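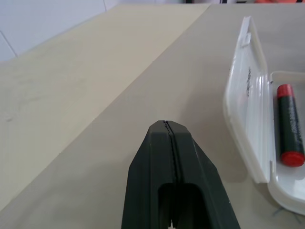

Tuto am Arbeitstisch, rechts der aufgeklappte weiße Kunststoffbehälter.

Zwei Arme zur Miete
Der Anbieter Sedent stellt kleinen Betrieben und Bildungseinrichtungen ein zweiarmiges Robotersystem samt Betreuung zur Verfügung. Der Einstieg ist überschaubar, die Einarbeitung weniger.

November 2021

Wer bislang einen Roboter für Sortier- und Einräumarbeiten anschaffen wollte, musste in der Regel eine Anlage kaufen, einen Integrator beauftragen und eine Stellfläche dauerhaft freihalten. Sedent geht mit dem Dienst Tuto einen anderen Weg. Vermietet wird ein Paar Roboterarme mit Parallelgreifern und Kameras an den Handgelenken, dazu die Software Ñahui, mit der sich Bewegungsabläufe vorführen und anschließend wiederholen lassen. Die Mindestlaufzeit beträgt fünf Monate.

Seit März wird das System in Gulludska erprobt. Die dortige Lehrwerkstatt hat sich bewusst für alltägliche Gegenstände entschieden, darunter Schreibmaterial und die zugehörigen Etuis. Stifte sind schmal, rollen leicht und bieten dem Greifer wenig Fläche; ein Etui verlangt zudem, dass beide Arme auf engem Raum arbeiten, ohne einander oder den Deckel zu berühren.

"Wir wollten keine Vorführung mit Würfeln", erklärt Projektleiterin Annapurna Kandasamy. "Ein Betrieb muss beurteilen können, wie sich das System bei Gegenständen verhält, die nicht für Roboter gemacht sind."

Bis zum Redaktionsschluss waren in Gulludska 806 Durchläufe protokolliert. Eine Erfolgsquote nennt die Werkstatt noch nicht, da die Auswertung nach Gegenstandsarten aussteht.

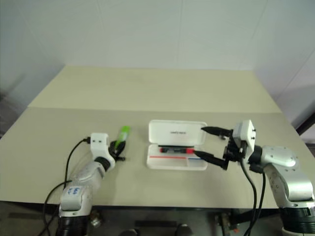

TECHNIK UND BETRIEB

Der linke Arm hält einen grünen Stift, während der geöffnete rechte Greifer bei dem roten Stift im Etui steht. Solche Stellungen beider Arme lassen sich in Ñahui als Zwischenschritte speichern und einzeln korrigieren - eine Funktion, die im Alltag viel Zeit spart. Weniger überzeugt die Benutzerführung: Bezeichnungen wechseln zwischen den Menüs, und das Handbuch setzt Vorkenntnisse voraus.

Für die Schulung veranschlagt Sedent fünf Tage. Nach den Erfahrungen in Gulludska genügt dies für den Betrieb vorhandener Abläufe, kaum jedoch für die Entwicklung eigener. Positiv zu vermerken ist der Wartungsdienst, der Greiferfinger ohne Aufpreis ersetzt. Im Mietpreis enthalten sind ferner 100 Stunden Fernbetreuung; weitere Stunden werden gesondert berechnet.

Interessierte Einrichtungen können bei Sedent einen Besuchstermin in der Lehrwerkstatt vereinbaren. Eigene Gegenstände dürfen nach vorheriger Absprache mitgebracht werden.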